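Learning to Draw Parts at My Age

I promised a few of you in the comments that I would write up how the CAD thing is going, and then I didn't, and then it was February and Gudrun Sauerland sent me an email with just a question mark in it. So, Gudrun, this one is for you, and everybody else is welcome to pull up a chair.

For those who are new: last fall I decided I was going to learn to model things properly on a computer. I've been making stuff in the garage my whole adult life (shelves, jigs, a truly ugly boot rack) and I've always worked from a sketch on the back of an envelope. The envelope method has served me well. But I wanted to make a replacement hinge bracket for the big window in the upstairs hall, the original of which cracked, and the company that made the window has been gone for years. The man at the hardware store in Ramstead looked at my broken piece, turned it over a couple of times, and said I'd have to get one made. "Bring me a drawing," he said, "a real one," and I went home a bit stung and started looking at books.

I want to talk about the books first, since that's what most of you asked about.

I bought one of the enormous ones. You know the type, thick enough to prop a door, every menu in the program explained in the order the menus come. I'm sure it's a fine book for somebody. I got through two chapters on the screen layout and setting my units before I'd drawn so much as a circle, and by then I had lost the will to live. It went on the shelf by the washing machine and there it stayed until after the holidays.

What got me going again was a night class. Our library runs one in the back room, seven to nine in the evening, taught by a very patient woman named Nandi Joubert who used to draw conveyor parts for a living. She doesn't use a book at all. She hands out a stapled packet, nine pages, and each page is one object you have to make. The first is a flat plate with a hole in it. The last is a pulley. In between there's a mug, a bracket, a little box with a lid, and a thing she calls the boot that none of us could identify but that turned out to be very good practice for sweeps.

I can't tell you how much better that suited me! I made the plate the first night. It took me the whole two hours and I drew the hole in the wrong place twice, but I went home with a plate. I showed it to my husband on the laptop and he said, "It's a plate," and I said, "Yes it is."

So if you're asking me whether to get a book or take a class, my answer is to take the class if there's one you can drive to, and then get the book out again afterward. I've gone back to my doorstop since, and it reads completely differently now. When it talks about constraining a sketch I know what it means, because I've had a sketch go flying off across the screen when I tugged on one corner. A lot of what I took for padding in there was answers to questions I hadn't run into yet.

Speaking of constraints. I think this is the part where most people quit, and I nearly did, so let me go on about it for a minute. When you draw a rectangle in one of these programs it looks like a rectangle, and you think you're finished. The program doesn't know it's meant to be a rectangle three inches wide sitting at the center of things. It only knows what you've told it. You have to say this line is level, this one is the same length as that one, this corner is fixed to the middle. Until you've said enough, the lines stay blue, and when you've said it all they turn black. I spent weeks ignoring the blue lines. My parts looked fine! Then I'd change one number and the whole thing would fold up like a lawn chair.

Nandi's rule is that you don't leave a sketch until it's black. Ciarán Fahy, who sits next to me and is a retired surveyor, took to this immediately and got very smug over it. I fought it for a while. Now I do it too, and I find it sort of restful, the way it's restful to do up all the buttons on a coat.

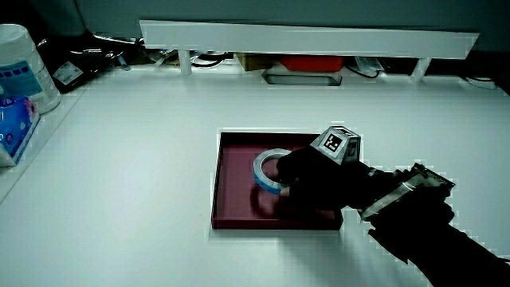 A roll of blue tape, and a steady grip on it.

The other thing I had to learn was how to measure. I'd have told you I knew how. I own a good tape measure and a decent steel rule. But a bracket with curved ears and a slot that isn't quite straight is a different animal from a shelf, and my first set of numbers for it was hopeless. I bought a pair of digital calipers and went around the house for a few days measuring everything, spoons, doorknobs, the dog's name tag. (She was very good about it.)

A few things I've picked up, in case they save somebody an evening:

Measure from one edge and keep measuring from that same edge. I was measuring from hole to hole to hole, and every little mistake got added to the next one, so that by the far end of the bracket I was off by enough that the last screw would never have gone in.

Write the number down before you put the calipers down. I have the memory of a goldfish and I would carry a measurement across the room to the computer and arrive with something else.

For a rounded corner, try it against coins until one fits and then measure the coin. Shabani Kinyua showed me that one at the break and I thought he was pulling my leg. He was not. There are proper little gauges for it as well, and I've since bought a set, but the coins did me for a month.

Take the same measurement again the next day. If it doesn't match, one of them is wrong, and in my experience it's the one from late in the evening.

Now, about the software, as I know somebody will ask. We use a program called Skostidow in class. It's free for students and hobby people, it runs on my old laptop with only a moderate amount of groaning, and it saves to files that the print shop can open. I tried Prendergast as well, on a trial, because Ciarán's nephew swears by it. It's very handsome and the shading is lovely. But the yearly price for the full thing was 3,000 dollars, and I am making a window bracket. I closed that tab pretty quickly. I gather there are people for whom it pays for itself by spring, and good for them.

What I will say for Prendergast is that its undo is better. Skostidow has a history list down the side, where every step you've taken sits in order like beads on a string, and you're supposed to go back up the list and change the step where you went wrong. That's very clever and powerful and I understand the idea. But what I usually want at ten at night is to make the last thing I did go away, and Skostidow sometimes takes this as a suggestion.

Name your steps, by the way. I didn't, and my first bracket had a history that went Sketch, Extrude, Sketch, Cut, Sketch, Cut, Cut, Fillet, on and on to the bottom of the screen. When I wanted to move the slot I had to click on every one of them to find it. Now mine say things like "slot for pin" and "ears" and "that fussy bit by the wall," and I can find my way around even after a week away.

All right, the bracket. I've drawn it three times. The first was the one with the bad measurements. The second had good measurements, but I'd built it up in such a backward way that I couldn't make the ears thicker without losing the hole, so I scrapped it. Dörte Rathjen from class looked it over with me and said, very kindly, that she thought it might be quicker to start again, and I went and had a cup of coffee and sulked a little and then admitted she was right. The third took me a single afternoon. An afternoon! The first one had taken most of November.

I sent the third one off to Zodstead, which is the small print shop over past the feed store, and they made it up in plain gray plastic as a test before anybody spends money on metal. I carried it upstairs in my cardigan pocket like an egg. It went onto the frame, the pin slid in, two of the screws lined up perfectly and the other one was off by a hair. I know just which dimension it is, too. I'd measured that hole to its edge and typed it in as if it were to the center, after all my preaching.

Still, I stood on the landing and opened and shut that window more times than was strictly necessary. The plastic flexes and I wouldn't trust it in a wind, so it's come back off and the hall window is latched with its bit of wire for now. I'll fix the hole and send the drawing to the man in Ramstead, and I intend to bring it to him on paper, with a title block and everything, and my name in the corner.

A couple of you wanted the drawing template I'm using. I've asked Nandi if I can share hers and she said yes as long as I take the library's name off it, so I'll tidy that up and put it in the next post. Somebody also wanted to know about a mouse. I use a plain one with a wheel and it's fine. Please don't try to do this on a touchpad, my wrist hurt for days.

Next on the packet is the pulley, which has a groove in it that I've already been lying awake over. Ciarán finished his last week. He's printed it and hung it on his key ring, and he sets it on the table when he sits down.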